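Progress Report to the Greldale Fund
Project: Practice Rules for Household Robot Trials (Havuser)
Prepared by: Tharushi Paul, Project Lead
Submitted: Wed 9 April

1. Summary

The second phase of the project is on schedule. The draft rules now cover simulated kitchen work with a single fixed arm. The views that follow come from the simulated kitchen used in drafting Section 4, Shared Storage and Work Surfaces.
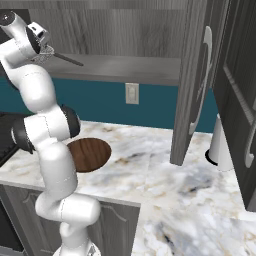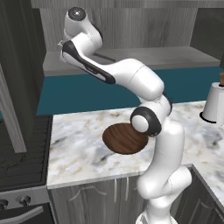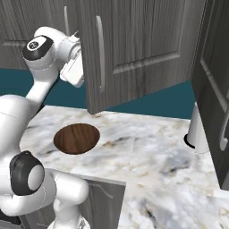
Does a rule need to pass in simulation before it is tried on physical equipment?

Every rule in Section 4 must pass in simulation first. A rule that fails is returned to the drafting group with the run records attached, and it may not be scheduled for physical trial until a revised text has passed.

2. Work Completed

The team planned 500 simulated runs for this phase and has completed 338. Each run is logged against the rule it is meant to test, the software version in use and the starting layout of the kitchen. Runs without a complete log are excluded from the results and repeated.

Two rules were rewritten during the period. Rule 4.3 now requires the arm's planned path to be checked again whenever a cabinet door changes position. The earlier text called for a check only at the start of a task. Rule 4.6 sets a lower speed limit for any movement made while a utensil is held, and applies it until the utensil has been put down and the gripper has opened.

Skidley reviewed both texts and accepted Rule 4.3 without change. Its reviewers asked for a clearer definition of "held" in Rule 4.6 – the wording is still under discussion.

3. Matters Requiring Attention

Rathnayake has asked that the rules state who may restart an arm after a protective stop. The present draft is silent on this point. We propose that only the named operator for the session may do so, and that each restart be entered in the log with the reason for the stop.

The remaining runs can be completed within the approved budget. No change to staffing is requested.

4. Next Period

The outstanding runs will be finished and the results for Section 4 issued to both review partners. A full draft of the rules will be delivered to the Fund in June, with the run logs supplied as an annex.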